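Party's done, catching up

Typing this before work so it'll be short. OK it won't be short, they never are.

Mom is 80. It happened in April, the party happened, everybody got home. I've had emails from cousins asking for news and I've been answering them one at a time like a fool when I have a blog sitting right here. So, all of it in one place, and if you get a link from me instead of a proper letter, that's why. Sorry. I do love you.

First the move. They did not move. I know I said in the winter they were moving. The condo in Laltance fell through, or Dad let it fall through, depends which of them you ask. The bank wanted one more paper, he couldn't find the paper, the date went by, and somebody else got the place. The paper was in the glove compartment. He says he looked in the glove compartment. Anyway they're still on Rivard Street, same house, same awful hill in the winter, and Mom has put her tomato starts in the front window again so I guess that's settled for this year.

I was mad for a couple of days. I'd taken time off to help pack. Had boxes in the garage flattened and stacked up, had the good tape. My sister said keep the boxes. I kept the boxes.

Then once it was clear they were staying put there was no reason not to have the party at home, except the house, which holds maybe a dozen people if nobody needs the bathroom. So we went back and forth. Backyard with a tent? In April? My brother was all for the tent. He lives in Arizona.

We ended up renting the hall at the Vitura, which if you've been gone a while is what they call the old curling club now. New floor, new kitchen, same smell in the coatroom. The price was fine. The catch was we only had it from noon, and had to be out by 6 with the chairs stacked, so everything had to be cooked ahead or carried in.

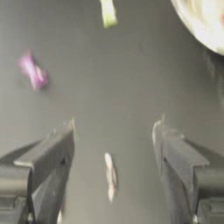 A reader commented on my last post that we should skip the slideshow, hers ran forty minutes and the guest of honor fell asleep, and to put the old photos out on tables so people can wander over and argue about who's in them. Best advice I got from anyone. We did exactly that. Three long tables, paper on top, a cup of pencils so people could write names next to the faces. I wish we'd done it years ago, when there were more people around who knew the faces.

You would not believe the arguing. There's a picture of a man holding a pike that's been in Mom's album my whole life and I'd always been told he was a great uncle. He is not a great uncle. He sold them the car. Nobody in the family is related to him at all, and he's been in a frame in the hallway. Mom thought this was the funniest thing she'd ever heard, and she's leaving him up.

Also settled, the house in the snow picture is not the farm, it's the rental before the farm. Two of my aunts got there separately and said the same thing so I'm going with it. If you're keeping the family tree please fix that, I've got it wrong on mine too.

Food. My sister did the ham. I did the potatoes and they were fine, a bit gluey, I was rushing. The samosas were from Kanagaratnam's down on the corner and were gone before I'd got my coat off. Mom has been buying her bread there for 13 years and they wouldn't let us pay for the second tray. Dad tried to sneak money into the tip jar and got caught. If you live anywhere near, go in, and get the coconut buns early, they don't last.

The cake. I ordered it with an 80 on the top, just the number, nice and plain. Came out of the box with "80!" and then a heart and then, in smaller icing, "Congratulations on your retirment" spelled just like that. She retired ages ago. We all stood around it in the kitchen. My brother wanted to scrape it off with a knife and I said leave it, you'll make it worse, and he scraped it, and made it worse. We put strawberries on it. She's seen the photos now so I can tell it.

Speeches. Dad said he wasn't going to and then he stood up. He had it on an index card and then didn't look at the card. Talked about the first winter in the house when the furnace quit and they slept in the kitchen with the oven door open, which you should not do, he said that too, looked right at the grandkids and said don't do that. Then said he'd do it again with her. Then sat down. I was no use to anyone for a while after that.

The grandkids did a song. I'm told it was from a movie. The littlest one forgot all of it and just yelled her own name at the end, got the biggest hand of the day.

Coming and going was the hard part, as always. The Laltance people carpooled. The Arizona bunch flew in the night before and their bags didn't, so my brother was in one of Dad's cardigans in every single photo and looks so much like him it's spooky. My mother-in-law drove herself, 80 miles each way, wouldn't hear of being picked up, and arrived before we did. She was sitting in her car in the lot with the radio on doing the crossword.

Who else. The neighbors from both sides. The card club, all dressed up. A couple of Mom's old students, grown men now with gray in their beards, still calling her Mrs. and standing up when she came over. One of them brought her a book she'd lent him in the sixth grade. He said he'd always meant to finish it.

I missed people, I know I did. Meant to get a list going at the door and the list got used for somebody's gum. If you were there and I didn't get to talk to you it wasn't on purpose, I was in the kitchen looking for the big knife, which was in my own bag.

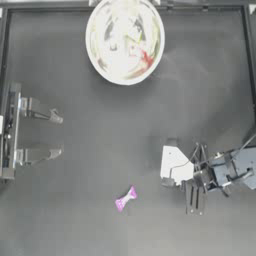

Did she like it, after all that fuss about not wanting a party? She loved it, and she's said so to everybody except me.

To me she said it was a lot of trouble to go to. Then she said it again the next day on the phone. Then asked if I could send the pictures to her friend out west, and her other friend, and could I print some, the ones with everybody, not the ones where she's eating.

Presents we'd said no presents. You know how that goes. She got a lot of African violets. She got a very good raincoat. The three of us kids went in together on new knees for the porch, as Dad calls them, a proper railing and wider steps, and that's being done this month if it ever stops raining. She pretended it was for him. He pretended it was for her. Whatever works.

Other news, quick, I've got to be out the door.

Her hip's better. She's off the cane in the house and takes it outside mostly to point at things. Eyes get done in the fall, one and then the other. Dad's hearing aids are in a drawer. We're working on it.

Dad's still in the workshop most mornings. He's making a bench for the church and it's been roughly the same amount of finished since Christmas. Don't ask him about it. Or do, if you've got an afternoon.

My sister's oldest got into the nursing program, starts in September. We are all being very normal about it (we are not). The middle one is learning drums. Pray for my sister.

Me, same job, same desk. The dog is fine. I took up swimming again, mornings, twice a week when I say three times. The garden's a swamp so nothing to report there, peas went in and I think drowned.

The boxes are still in the garage. I said to Mom should I get rid of them and she said no, hang on to them a bit. So I dont know what to make of that. Dad was in the room and kept reading the paper, or holding it anyway. There's another unit coming up in Laltance, ground floor, and the only reason I know is she'd cut the ad out and had it under the fridge magnet, behind the calendar. I haven't said anything. If you talk to her don't say anything either.

Things I need from people:

Photos. If you took any, send them, even blurry. I've got hardly any of the tables and none of the speech, my phone died.

The blue casserole dish with the glass lid. It isn't ours. It's on my counter. Claim it.

Whoever took home the pencil-marked sheet from the middle table, the one with the lake pictures, I'm not mad, I just need to copy the names down before they get lost.

Addresses, a few of my Christmas cards came back last year. Send me your new one if you've moved and didn't tell me.

Running late now. Will put the good pictures up when I get them sorted, and the ham glaze recipe since three of you asked, it's mostly mustard.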